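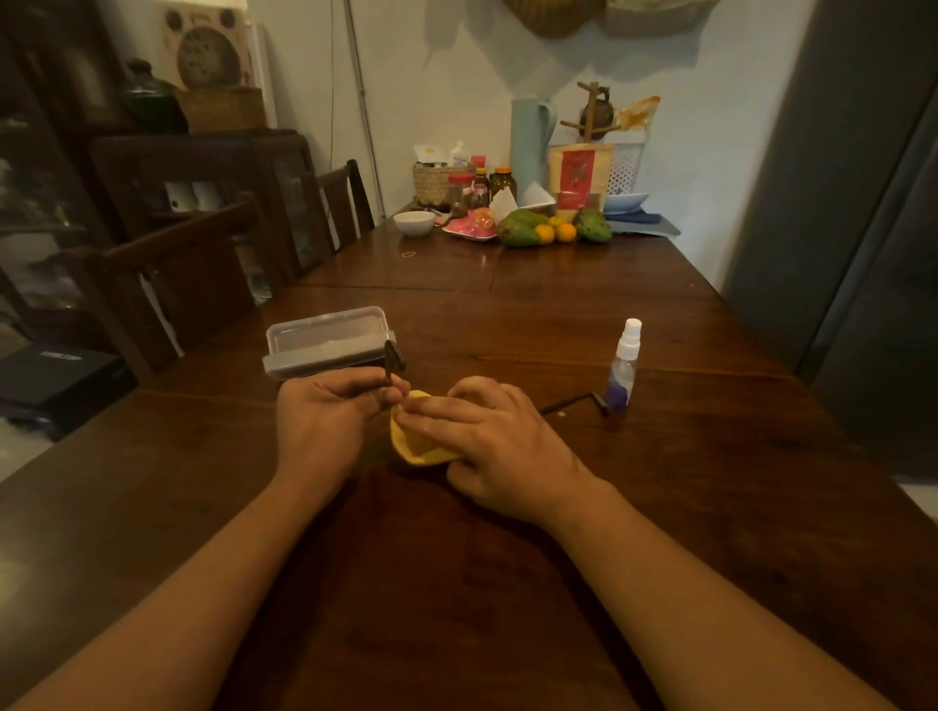
Dining table

A dining table is a raised flat surface used for eating meals and, in most households, for a range of other purposes, among them food storage, correspondence and small handwork. It is distinguished from a kitchen counter by its height and by seating on more than one side.

Construction

Long tables are commonly made from several boards joined edge to edge. The seams may run along the length of the top and remain visible under the finish. Polished dark brown wood hides minor stains but shows dust and scratches readily. Wood expands across the grain in humid conditions, and for this reason tops are fixed with slotted hardware that permits movement.

Storage use

Where one end of a table stands against a wall, that end often becomes semi-permanent storage. Typical contents are fruit (mangoes, small citrus), lidded jars, bottles, a thermos pitcher, a wicker basket and a mug tree. The household survey by Kanako Ikeda, covering 141 homes in Grevton, recorded such a cluster in 100 of them. Ikeda termed this the "wall end" — the opposite part being the "working end."

Handwork

The working end is used for tasks requiring good light and support for the forearms. Small pointed tools, cloths or sponges and spray bottles are kept within reach, and minor parts are held in clear plastic boxes with latching lids. Rubber bands and thin metal rods roll or slide easily on a polished top; a shallow tray or a mat limits this.

See also

Kitchen counter
Mug tree
Workbench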